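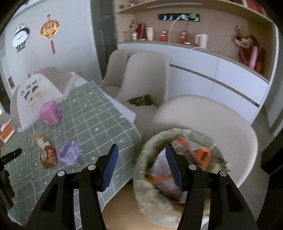
The snack end of the table, green cloth and all.

2018-08-15

The green tablecloth is finally on the table and I am so happy with it! I've been meaning to swap the old one out since March, when the stain from the beet soup refused to leave (I tried everything, including the paste from the hardware store, and all I got was a stain with a pale ring around it). The new one has thin white lines crossing all over it and little white shapes scattered about. It was folded up tight in its packet, so the creases are still there, and I could have ironed it, but I wanted to see it on the table right away and so on it went. It doesn't cover the whole top. A strip of white shows along one side. I thought that would bother me and I find I rather like it – it looks like a border.

Then of course I wanted to put things on it. I'd been to Lennox in the morning, which is the little grocery past the bridge, and I always go in there for rice and come out with snacks. Today was no different! I spent 21 dollars and I don't believe there's a proper meal in any of it. I did forget the rice. There's the long packet with the cream top and the red bottom, with all the round tan things printed on it, and I've been circling that one all afternoon. I want to save it for when Kayode gets here, and I also want to open it this minute. The big beige and white bag with the face on it went down at the far end, and it stands up nearly by itself like a tent. I love that face. The pink cheeks did it for me in the shop, I never even got as far as the price.

Kayode Babalola is coming for the evening and staying until the morning bus. We haven't sat at a table together in ages. Last time it was his place in Plostton and we ate noodles standing up, because he'd only just moved in and had one stool and a lamp. So I want this to be a proper sit-down, with real chairs, even if what's on the table is mostly out of packets. He says he's bringing the dumplings from the place under his office and a card game called Lonivum that he can't explain over the phone. He tried for 15 minutes. I understood that there are harbors in it and that you mustn't be left holding the goat.

I still get a thrill out of the chairs, by the way. Beige, round backs, one smooth shape, and so comfortable! I had 217 dollars put by for them and I came home with a little change, and I was proud of that for weeks. They do collect things. Anything that has no home in this apartment ends up on one of the seats sooner or later, and I went past them twice today meaning to clear them and then got interested in the tablecloth again.

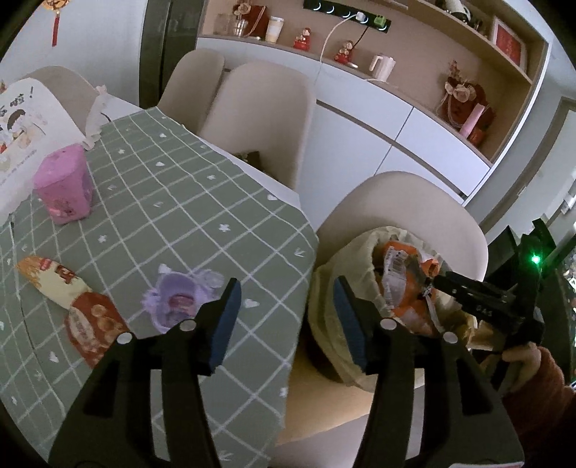 The shapes on the cloth are the best part. I had only noticed the flower in the shop, and then once it was spread out I found hearts, and a star, and a tiny sprig near the corner that I keep going back to look at. It's a silly thing to be pleased about but I've walked over to it maybe ten times. I even had my tea standing next to it. The gray light this afternoon made the green go softer, and then the sun came in and it was a different color altogether.

I put the little lavender dish out too, the one with the frilly edge. Mom thinks it's hideous. I've had it through three apartments and I will have it through the next three. It looks perfect with the pink next to the green, like a candy shop, and I moved everything a few inches this way and that before I was satisfied, and then moved half of it back.

Still to do before 5: wash the good glasses, find the second set of chopsticks, clear the seats (really this time), take the trash down, run out for rice. I might ask Kayode to get the rice on his way. He'll walk right past Lennox and he'll be in there for half an hour, if I know him, and come out with another bag with a face on it. I wouldn't mind at all.

Later – he just called from the station at Rever, so he's early! The glasses aren't done and I've opened the red packet. Only one corner of it. I'm going to go fold the top over and put it back where it was.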